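**Thread: Handheld gripper trajectories drift when there's nothing on the table to track**

**plotholder** wrote:

Okay, I need other eyes on this. I'm doing visual-inertial tracking on a handheld gripper (wrist camera, fisheye, IMU synced in hardware) and feeding the poses into our Fivano pipeline to train a cup-hanging policy. Mapping pass is fine. Then I record demos and 31 of them come back with the pose sliding sideways during the approach. It's smooth, too, no jump, so my outlier filter waves it right through!

My current theory is the tabletop. We have this white foam-like covering, and up close there's very little on it for the feature extractor to grab. When I'm holding the gripper back and level, the tracker has the whole room to work with – monitors, cabinets, shelving, lots of nice corners. Tilt down toward the table and all of that leaves the view.

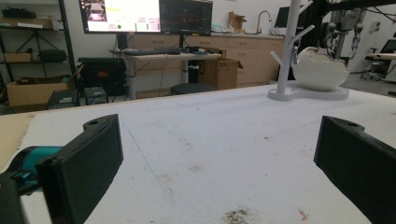 So I went through the logs and the feature count drops off every time the pitch goes past a certain point, and the drift starts a few frames later. From there it's coasting on the IMU, I think. I've tried lowering the corner threshold and all I got was a pile of junk matches on the speckle. Has anybody fixed this in software? I'd love to not re-record everything.

---

**mango_kernel** wrote:

Are you masking the fingers? If they're in view the whole time, they're the one thing that never moves relative to the camera, and a tracker that finds edges there will happily decide you're standing still. I lost most of May to that one.

---

**plotholder** wrote:

I am! Polygon mask, both fingers plus the part of the mechanism that shows on the left. But I drew it with the gripper open and never thought about what happens when it closes. Hmm. Let me look at that tonight.

---

**Deisy Sánchez** wrote:

I don't buy the tabletop theory, sorry. Plain surfaces hurt, sure, but a decent VIO setup should survive a second or two of few features without visible sliding. If it drifts that fast, your accelerometer bias is off or your camera-to-IMU time offset is wrong. Plot the bias estimate through one bad demo before you touch anything else.

Also, how many keyframes are in the map? Naseri defaults to a pretty stingy culling setting.

---

**plotholder** wrote:

745 keyframes, so I don't think culling is the problem. Time offset was calibrated when we built the thing and, um, not since.

---

**Deisy Sánchez** wrote:

Well, there you go. Recalibrate.

---

**oldsolder** wrote:

Or print some tags and stick them on the table. Takes ten minutes and you can go home.

---

**mango_kernel** wrote:

Tags in the training images though? I did that on the Manstead setup and the policy got weirdly attached to them. Worked great until someone peeled one off – then it just hovered.

---

**oldsolder** wrote:

Put them around the border and crop them out before training. Or use different layouts across demos. I've been doing it that way with Cluleck for ages and never had a policy care.

---

**Deisy Sánchez** wrote:

Cropping a fisheye like that throws away the peripheral view, and I thought that was the reason he picked the lens. I'd keep tags for the mapping pass and take them off for demos. They give you scale and a table frame, and you need those anyway.

---

**plotholder** wrote:

Update, June 21, 2019. You were both partly right, which is annoying, haha.

I did the time offset first. It was off by 11 ms, and with that fixed I reran tracking on the bad demos. All but 3 came back clean enough to use, no re-recording! The bias plot looks way calmer too. Then I made the mask depend on gripper width, so it follows the fingers in as they close, and that rescued one more.

The last two still slide. Both have a really steep, slow approach with the camera looking at pretty much nothing but white, so I'm keeping a little bit of my tabletop theory, Deisy. I dropped them from the set and added a check that flags any stretch where the tracked feature count stays low for too long.

mango_kernel, do you want the mask script? It's ugly, and the width-to-polygon part is just a lookup table I filled in by hand.

---

**mango_kernel** wrote:

Yes please, ugly is fine. Does it interpolate between the table entries or snap to the nearest?

---

**plotholder** wrote:

Snaps to the nearest, padded out a few pixels. I'll post it once I've pulled our paths out of it.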